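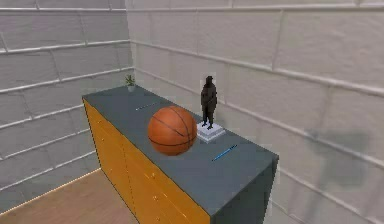 Figure 4. Cabinet-top layout in the Prisia simulator, viewed from above. Robot not loaded.

4.2 Setting up the cabinet cell

This section covers loading the cabinet cell in Prisia and preparing it for a Kumurow arm. Finish the licence and driver steps in section 3 before you start. You do not need the real arm connected for any step up to 4.3.

Loading the room

1. Open Prisia and choose Cells, then Room Library.
2. Select Cabinet, Corner and click Load. The walls, floor and cabinet load first. The objects load after them.
3. Wait until the status bar reads Ready. Moving the view while textures are still loading can leave grey patches on the walls. If you see them, choose View, then Refresh.
4. Check that the basketball, the figurine on its pedestal, the potted plant and both blue pens are on the cabinet top. If one is missing, open the Objects panel and tick the box beside its name.

Note: The second pen should lie on the near side of the basketball, with clear cabinet top beyond it. The first lies between the ball and the plant. If both pens are on the same side of the ball, you have an older layout file. Update the library and load the cell again.

Placing the arm

5. In the Robots panel, choose Kumurow and drag it into the room. It appears at the room origin.
6. Type the base position from your cell sheet into the Base fields. Don't place the base by dragging. A dragged base snaps to the floor grid and will not match your real cell.
7. Set the mounting height to 629 mm and press Enter.
8. Click Check Reach. Any object the arm can reach is outlined in green. If the plant is not outlined, leave it as it is. It is set as an obstacle in this cell and is not meant to be picked up.
9. Click Lock Base.

Caution: The cabinet stands out from the wall with a narrow gap behind it. The planner treats this gap as free space unless told otherwise. Turn on Block Rear Gap before running any motion, or the elbow may be sent down behind the cabinet. On a real cell this will damage the cable guard.

Object physics

10. Open Objects, then Physics, and set the basketball to Hold at Start. The ball stays fixed until the gripper first touches something.
11. Leave the figurine and its pedestal joined. To train on the figurine alone, clear Join to Base and run the settling step again.
12. Set both pens to Fine Contact. With normal contact, thin objects can sink into the cabinet top when the gripper presses on them.
13. Click Settle and wait for the counter to reach 60. Nothing should move during settling apart from very small shifts in the pens.

Note: If the ball rolls during settling, Hold at Start was not saved. Click Reset Objects, repeat step 10 and click Apply before you close the panel.

Camera check

14. Choose Cameras, then Overhead Corner. The view should look down on the cabinet, with the corner of the room behind its far end. The near end of the cabinet runs out of view at the bottom. Leave it that way, as the default crop depends on it.
15. Turn Soft Shadows on. The wall to the right of the cabinet should show a blurred grey shadow. If its edges are sharp, the lighting is set to Fast and your images will not match the supplied Pestel training set.
16. Save the cell under a new name. The library copy is read-only and your changes will be lost on exit.

Regular checks

Run Settle again after every library update. If you use the Yazzie gripper plug-in, reload it as well and confirm that version 2 is shown in the Robots panel. Earlier versions close the fingers past their limit on thin objects.

Clear the texture cache if loading becomes slow. Saved cells are not affected.

Go to 4.3 to connect the real arm.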